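Stistton's swap shelf is moving, and it's getting bigger
July 19, 2021

If you've dropped by the swap shelf at the Wendt Street library lately and found it half taken apart, don't panic. It's moving across the parking lot into the old print shop, and it opens there with a lot more room. 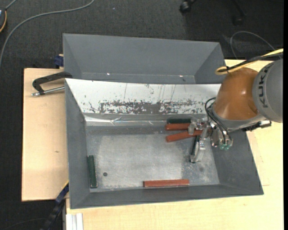 What's changing

The short version is space. The shelf started out as one bookcase by the library's side door, where you could leave a puzzle or a set of mixing bowls and take home somebody else's. I got my slow cooker there (still going strong!) and I've given back more jigsaw puzzles than I'd like to admit. By May it had spread down the hallway and was blocking the coat hooks, and the library very politely asked if it could please go live somewhere else.

The print shop has been sitting vacant since Iltel moved its office out to the highway. The town already owns the building, so the rent is next to nothing, and the council signed off on a lease at its last meeting. I sat through the whole thing, including a very long discussion of storm drains, and the vote took less time than it took me to find my pen.

The new room has 55 feet of shelving, all of it along the two long walls, with the middle left open for bigger stuff like strollers and chairs. Furniture was never allowed at the library, so that's a big deal for anybody who's been trying to get rid of a perfectly good end table. Mattresses are still a no. So are car seats, and anything with a gas tank.

Hours and how it works

You can drop things off whenever the library is open, same as before, only now you take them to the print shop's back door and ring the bell. For picking things up, the shelf will be open in the afternoons until 5, and there's talk of adding a morning or two once school starts again. I'd love that, personally, as somebody who is useless after lunch.

The limit is 4 items per visit. It used to be whatever you could carry, and a few people got very good at carrying. Kids' clothes don't count toward the limit, and neither do books.

You don't need a card or a Stistton address, and you don't have to bring anything to take something. I asked about that twice, having always felt a little guilty walking out with my hands full, and I was told both times to quit worrying about it.

Does anyone use this thing?

Oh, yes. The sign-in notebook shows 281 visits in May alone, and plenty of folks never bother to sign it (me included, most weeks). Canning jars go the fastest. Board games are a close second, even the ones with a note taped on top that says what's missing. Curtains just sit there for months, so if you need curtains, now's your moment.

There was some grumbling at the meeting about parking, and I get it. The lot is tight when story time lets out, and the print shop side has only a few spots. The town says it will repaint the lines before fall and mark a couple of spaces for quick stops. We'll see how that goes. The lines by the post office have been on the list for a long while now.

The bakery next door, Lernano, is happy about the whole thing. They're putting a bench out front and plan to sell day-old rolls at half price in the afternoons, which might be dangerous for me.

Before you bring stuff over

Please wipe things down and test anything with a plug. If it has a cord, tape the cord to it so it doesn't wander off. Bags of mixed odds and ends are fine, but put a note on them so people don't have to dig. And if you've got spare sturdy hangers, the shelf could really use them, as the clothes rack at the new place is twice as long as the old one and the hangers they have now are mostly the bendy wire kind.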